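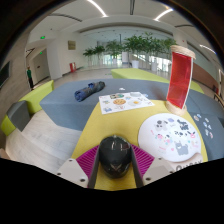 오레로 라운지의 노란 자리. 동물 스티커가 잔뜩 붙은 둥근 흰 판과 까맣고 반들반들한 물건.

스티커는 붙이라고 있는 것이다

2022년 6월 5일

나는 스티커를 못 붙이는 사람이었다. 과거형으로 쓰긴 했는데 완전히 나았는지는 잘 모르겠다. 초등학교 때 문방구에서 산 토끼 스티커를 필통 안쪽에 넣어 두고 아끼다가, 몇 년 뒤에 꺼내 보니 접착면이 누렇게 굳어서 어디에도 붙지 않았다. 그때 꽤 울었다. 그런데 그러고도 배운 게 없어서, 서른이 넘은 지금도 책상 서랍 맨 아래 칸에 뜯지도 않은 스티커가 한 뭉치 들어 있다. 지난 1월에 이사하면서 처음으로 세어 봤더니 122장이었다. 한 장에 평균 얼마씩 줬는지는 계산하지 않기로 했다.

그래서 우리 동네 공유 라운지 오레로에 있는 둥근 흰 판을 볼 때마다 마음이 좀 복잡하다. 판 위에는 만화풍 동물 스티커가 가득하다. 점박이 강아지 같은 녀석이 있고, 윤곽이 삐죽삐죽한 진회색 짐승이 있고, 분홍과 하양이 섞인 토끼 비슷한 얼굴도 있다. 그중에서 내가 제일 좋아하는 건 커다란 회색 녀석인데, 고양이라는 사람과 곰이라는 사람이 갈린다. 나는 곰 쪽이다. 옆에 조그만 분홍 하트가 붙어 있어서 더 곰 같다. (왜 하트가 있으면 곰 같은지는 나도 설명을 못 하겠다.)

내가 이 판을 놓고 글까지 쓰게 된 건, 얼마 전 라운지 이용자 게시판에 올라온 글 때문이다. 요지는 이랬다. 라운지는 어른들이 쓰는 공간이고, 손님과 미팅을 하는 사람도 있으니, 유치한 물건은 치우고 톤을 맞추자. 여기서 말하는 톤이란 베이지와 회색과 옅은 나무색일 것이다. 글쓴이는 참고하라면서 어느 호텔 로비 사진을 여러 장 올려 두었다. 예쁘긴 예뻤다. 그런데 그 사진들 속 어디에도 내가 앉고 싶은 자리가 없었다!

나는 치우는 데 반대한다. 그것도 꽤 세게 반대한다.

먼저 노란색 이야기부터 하고 싶다. 오레로에는 푹신하게 패드를 댄 노란 자리가 있다. 나는 거기 앉기도 하고 물건을 늘어놓기도 한다. 처음 봤을 때는 나도 너무 노랗다고 생각했다. 개나리도 아니고 병아리도 아니고, 학원 버스와 단무지 사이 어디쯤으로 느껴졌다. 그런데 비 오는 날 오후 네 시쯤, 다들 노트북 앞에서 조금씩 죽어 가는 그 시간에 저 노란색이 눈에 들어오면 이상하게 숨이 좀 쉬어진다. 집에 저런 색을 들일 용기가 있는 사람은 별로 없다. 나도 없다. 그러니까 공용 공간에라도 하나쯤 있어야 하는 거다. 집에서는 못 하는 걸 같이 쓰는 곳에서 대신 누리는 맛이라는 게 있지 않나.

스티커 판도 마찬가지다. 내 서랍 속 122장은 깨끗하고, 완벽하고, 아무도 못 본다. 판 위의 스티커들은 서로 다닥다닥 붙어 있고 크기도 제각각이다. 자그마한 흑백 얼굴들이 줄줄이 가운데를 가로지르는데 그 주변으로 분홍에 하늘빛이 섞인 캐릭터들이 자리를 잡았다. 배치에 무슨 원칙이 있는 것 같지는 않다. 그런데 그게 좋다. 디자이너가 간격을 맞춰서 인쇄해 놓은 무늬였다면 나는 아마 두 번째 볼 때부터 안 봤을 것이다. 지금은 커피를 기다리면서 매번 들여다본다. 매번 눈이 가는 녀석이 다르다.

같이 라운지를 쓰는 베자위트 구데타 씨에게 이 얘기를 했더니 의견이 좀 달랐다. 번역 일을 하는 분인데, 집중할 때 시야에 얼굴이 있으면 자꾸 눈이 마주치는 느낌이 든다는 것이다. 스티커라도 눈은 눈이라면서. 듣고 보니 일리가 있어서 한참 고개를 끄덕였다. 그렇지만 그건 판을 어디에 두느냐의 문제고 없애느냐의 문제는 아니라고 본다. 일하다가 거슬리면 뒤집어 놓으면 된다. 베자위트 씨도 그 정도면 괜찮다고 했고, 그 뒤로 우리는 강아지 녀석의 이름을 뭐로 할지에 대해 훨씬 오래 떠들었다. 아직 합의는 못 봤다.

게시판에서 반대 의견을 쓴 사람은 나 말고도 있었다. 엘리아스 타라우네 씨는 꽤 긴 댓글을 달았는데, 그분은 데르켈이라는 작은 사무 가구 회사에서 일한 적이 있다고 했다. 거기서는 휴게실 가구를 납품하고 나서 반년쯤 뒤에 다시 찾아가 보는 일이 있었단다. 가 보면 자기들이 카탈로그처럼 꾸며 놓은 자리는 대체로 비어 있고, 사람들은 누군가 담요를 던져 놓은 의자나 퍼즐이 펼쳐진 탁자 쪽에 몰려 있더라는 것이다. 본인이 직접 본 몇 군데 이야기니까 통계라고 할 수는 없다. 그래도 나는 이 댓글에 하트를 눌렀다. 누를 수 있으면 두 번 눌렀을 텐데.

물론 치우자는 쪽 마음을 모르는 건 아니다. 나도 손님을 모시고 왔다가 민망했던 적이 있다. 견적 얘기를 하는 중이었고, 상대는 양복을 입은 분이었고, 나는 최대한 어른스러운 목소리를 내는 중이었다. 그런데 그분이 내 말을 끊더니 동물들을 내려다보면서 딸이 이런 걸 좋아한다고 하는 거다. 그러고는 10분 가까이 딸 얘기를 들었다. 견적은 그다음에 5분 만에 끝났다. 깎자는 말도 없었다. 스티커 덕분이라고 우길 생각은 없지만, 그 회의가 여태 내가 한 견적 회의 중에 제일 편했다는 건 말해 두고 싶다.

그리고 까만 물건. 이건 꼭 짚고 넘어가야겠다. 표면이 거울처럼 번들거리고, 작은 헬멧 같기도 하고 알 같기도 한 둥근 물건인데, 앞쪽 아래에 연한 색 V자 모양이 있다. 나는 이 물건을 혼자 ‘까만 알’이라고 부른다. 이게 동물 스티커들 옆에 있으면 어찌나 근엄해 보이는지 모른다. 한쪽은 분홍 하트에 하늘색에 난리가 났는데 한쪽은 새까맣고 말이 없다. 톤을 맞추자는 분들이 보기엔 이 까만 알이야말로 세련된 축에 들 텐데, 나는 이것만 덩그러니 놓여 있었으면 별 재미를 못 느꼈을 것 같다. 노란 바닥이 있고 알록달록한 이웃이 있으니까 그 까만 광택이 산다. 반대로 스티커들도 까만 알 덕을 본다. 시끄러운 사람들 사이에 과묵한 사람이 하나 끼어 있으면 전체가 괜히 재밌어지는 것과 비슷하다.

톤을 맞춘다는 말이 나는 늘 조금 무섭다. 처음에는 스티커가 나가고, 다음에는 노란색이 나가고, 그다음에는 누가 두고 간 만화책이 나간다. 그러다 보면 남는 건 아무에게도 거슬리지 않는 방인데, 그런 방에는 이미 하루 종일 앉아 있지 않나. 은행에도 있고 치과에도 있고 우리 회사 회의실에도 있다. 쉬러 가는 데까지 거슬릴 게 하나도 없어야 하나? 나는 조금 거슬리는 편이 낫다. 고양이냐 곰이냐로 모르는 사람과 말을 섞게 되는 정도의 거슬림이라면 얼마든지 환영이다.

실용적인 반론도 있긴 하다. 스티커는 때가 타고 가장자리가 일어난다. 아이가 있는 집이라면 냉장고 문짝이나 장롱에 붙은 스티커를 떼느라 드라이어를 들고 씨름해 본 적이 있을 것이다. 나는 조카가 우리 집 문틀에 붙여 놓은 공룡을 떼다가 페인트까지 같이 벗겨 먹었다. 그래서 붙일 데를 따로 마련해 주는 게 좋다고 생각한다. 둥근 판이 좋은 이유가 여기 있다. 통째로 들어서 옮길 수 있고, 벽이나 가구는 멀쩡하고, 정 지겨워지면 새 판을 하나 더 두면 그만이다. 붙이고 싶은 사람은 마음껏 붙이고, 안 붙이는 사람은 구경만 하면 된다.

돈 얘기도 잠깐 하자. 게시판 글에는 새로 꾸미는 데 드는 비용 추정도 있었는데 약 200만 원이었다. 소파 커버를 갈고 소품을 새로 사는 값이라고 했다. 그 돈이 있으면 나는 의자 다리 삐걱거리는 것부터 고쳤으면 한다. 창가 쪽 콘센트도 하나는 한참 전부터 헐겁다. 꽂아 두고 돌아서면 빠져 있다. 톤은 그다음에 얘기해도 늦지 않다. 콘센트 얘기는 내가 게시판에 두 번이나 썼는데 답이 없어서 여기에도 쓴다.

소품을 새로 산다는 대목도 걸린다. 산 물건과 쌓인 물건은 다르다. 에스테베스라는 소품 가게에 가면 일부러 손때 묻은 것처럼 만든 새 물건을 파는데, 나도 몇 번 홀려서 샀다. 모서리를 일부러 갈아 놓은 액자 같은 것들 말이다. 집에 걸어 두면 한 달은 좋다. 그런데 그 흠집에는 아무 얘기도 없으니까 한 달이 지나면 할 말이 없어진다. 라운지의 동물들은 누가 골랐는지도 모르고 왜 하필 그 자리인지도 모르지만, 궁금해할 거리가 남는다. 저 조그만 청록색 점은 뭘까. 왼쪽 아래 흐릿한 분홍 글씨는 뭐라고 쓴 걸까. 나는 아직 모르고, 당분간은 모르는 채로 두고 싶다.

아, 그리고 유치하다는 말. 이 말을 들으면 나는 서랍 생각이 난다. 스티커를 사는 건 유치하고 모으는 건 취미고 붙이는 건 민망하다는 이상한 등급이 내 머릿속에도 있다. 그래서 사기는 계속 사면서 붙이지를 못했다. 남의 눈 때문이었던 것 같기도 하고, 한번 붙이면 못 뗀다는 겁 때문이었던 것 같기도 하다. 좋은 데 붙여야지, 더 좋은 게 나타나면 붙여야지. 그런데 내가 스티커에 어울리는 물건을 기다리는 사이에 노트북이 세 번 바뀌었다. 세 대 다 깨끗한 채로 떠나보냈다. 중고로 팔 때 상태가 좋다는 칭찬을 들었는데 하나도 기쁘지 않았다.

그래서 지난주에 서랍을 열었다. 열두 장만 골라 보자고 마음먹었는데, 고르는 데만 한 시간이 걸렸다. 수달은 아직 못 보내겠고, 웃는 감자는 두 장이니까 하나는 괜찮고, 이런 식이다. 그렇게 해서 처음 붙인 데가 텀블러였다. 비뚤어졌다. 손이 떨렸는지 감자가 왼쪽으로 한참 기울었는데, 며칠 들고 다니다 보니 그냥 원래 그렇게 생긴 감자 같다. 다음은 가계부 표지였고, 그다음은 아직 고민 중이다. 남편은 자기 공구함은 건드리지 말라고 했다.

게시판 글에는 아직 결론이 안 났다. 운영하는 쪽에서 이달 안에 의견을 모은다고 하니, 오레로를 쓰는 분이라면 한 줄이라도 남겨 주셨으면 좋겠다. 치우자는 의견이어도 괜찮다. 다만 쓰기 전에 노란 자리에 한 번 앉아서 판을 좀 들여다보고 써 주시라. 그리고 그 회색 녀석이 고양이인지 곰인지도 같이 적어 주시면 고맙겠다. 지금까지는 곰이 밀리고 있다.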